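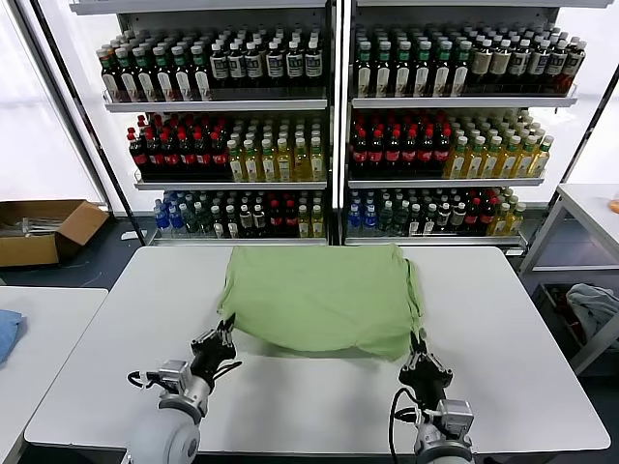
Llegué al club un viernes a las cinco y media, con un café de máquina en la mano y bastante escepticismo. Me habían dicho que un grupo de estudiantes llevaba medio curso enseñando a dos brazos a doblar trapos, y yo, que doblo las sábanas bajeras haciendo una bola, pensé: ¿tanto misterio tiene? Pues sí, lo tiene (y salí de allí mirando mi armario con otros ojos).

El proyecto se llama Plerow y lo lleva el club de robótica del instituto Gumede. La idea nació para la Copa Kandent, una competición escolar que se celebra en diciembre y que este año ha cambiado las piezas rígidas de siempre por materiales blandos. Se acabaron los cubos y los cilindros: ahora toca tela. Cada equipo tiene 6 minutos para que su robot coja un paño, lo estire y lo deje doblado sin que una mano humana lo toque.

La coordinadora es Nosipho Van der Merwe, profesora de tecnología, que habla rapidísimo y a quien persigo por el taller con la grabadora. «Un cubo siempre es un cubo», me dice mientras busca un destornillador en el bolsillo equivocado. «La tela cambia de forma cada vez que la sueltas. Los chicos vienen de programar posiciones fijas y el primer mes lo pasan fatal.»

Lo pasaron fatal, me lo confirman ellos entre risas. El cuaderno del proyecto, que me dejan hojear, es una maravilla: 465 intentos anotados a boli, con tachones, flechas y alguna palabrota que prometí no reproducir. De esos, 143 aparecen marcados con un círculo verde, que significa «esto se lo enseñaríamos a tu abuela». El resto lleva comentarios del tipo «cogió dos capas» o «esquina perdida, otra vez».

Porque el asunto está en las esquinas. Si el robot agarra bien las dos esquinas de abajo, la mitad del trabajo está hecha. Si pellizca un poco más adentro, sale un pliegue torcido y todo lo que viene después se tuerce con él. Me dejaron probar a guiar los brazos a mí y no quiero hablar de ello. Bueno, sí: hice un churro. Una alumna de segundo me lo deshizo con mucha educación y me enseñó a ir más despacio, a bajar casi hasta la mesa antes de cerrar los dedos.
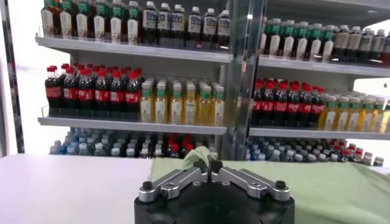 ¿Hace falta saber programar para entrar en el club?

Basta con tener ganas y poder venir los viernes por la tarde. Los nuevos empiezan guiando los brazos y anotando intentos, y el código lo van aprendiendo con los veteranos durante el primer trimestre.

Lo de los veteranos funciona de verdad. Son casi 30 en total, repartidos en turnos, y los que ya compitieron con el robot anterior (Brundari, jubilado con honores en una estantería del aula) se sientan con los recién llegados a repasar los fallos de la semana. Vi a dos discutir diez minutos por la velocidad de cierre de una pinza, con una pasión que yo reservo para el fútbol.

De cara a diciembre les queda faena. Quieren practicar con paños de distinto grosor, y Nosipho está empeñada en que ensayen también la explicación ante el jurado, que puntúa y que a casi todos les da más miedo que la tela. Yo he prometido volver para la final y llevar una sábana bajera, de las de goma. Ya me han dicho que ni se me ocurra.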